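Progress report to Gisler, kitchen ventilation upgrades, Junville

11/11/2023

Hi Kevin,

You asked for something short and readable this time, so I'll skip the spreadsheet talk and tell you how it's going (pretty well!). Of the 13 apartments we said we'd fit with ducted range hoods this year, 9 are finished and signed off. Two more have the wall opening cut and are waiting on the outside vent caps, and the last two haven't been touched yet.

The vent caps are our big holdup. Undska sent us the five-inch size when we'd ordered six, and the swap took forever. I've now got an order number and a ship date in writing, so I'm feeling okay about it, but I'd still plan on the last units running into January. 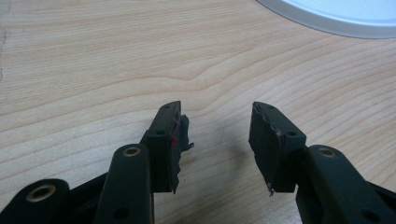
Money first, I know you like it that way. We've spent 57 percent of the grant, and most of what's left is already spoken for by duct, elbows, caps and the electrician. Where we've gone over is patching and paint. Those old plaster walls crumble the second you put a hole saw to them, and I budgeted like they were drywall. My mistake! Where we've saved is on finishes: several tenants asked for wood panels around the new hoods, and I talked them into a pale veneer with a long wavy grain, like the tabletop in the photo, in place of the solid maple. It wipes down fine and it came in well under my number.

Noise was the complaint I worried about most. Yasmine Sqalli went back to the finished units and ran every hood on high while the tenants stood there and told her what they thought. Most said it was quieter than the old one. Two said it was louder, and in both places she found the flex duct squashed behind the cabinet. We've replaced those runs with rigid pipe and I've told the crew no more flex above the cabinets, period. 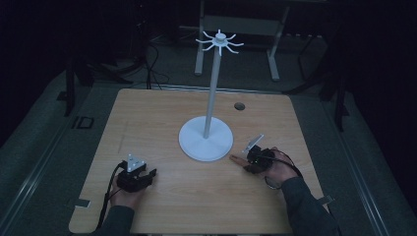 White hook stand on a wood-grain table.

The other thing is make-up air. In the smaller kitchens, the Okelus hood pulls hard enough on high that the front door gets tough to open, and I don't love that. We're trying a lower fan setting in one unit and a passive inlet under the window in another. I'd like to hear from the tenants after a few weeks of real cooking (frying, not boiling pasta) before we pick one.

Two things I need from you: an okay to move the finishes savings over to plaster repair, and a yes or no on pushing our end date. Call me if email's a pain.

3 shares | 6 comments

Recent updates
Picking a vent route in a brick building
Grease filters: how often are tenants washing them?
Our first inspection in Junville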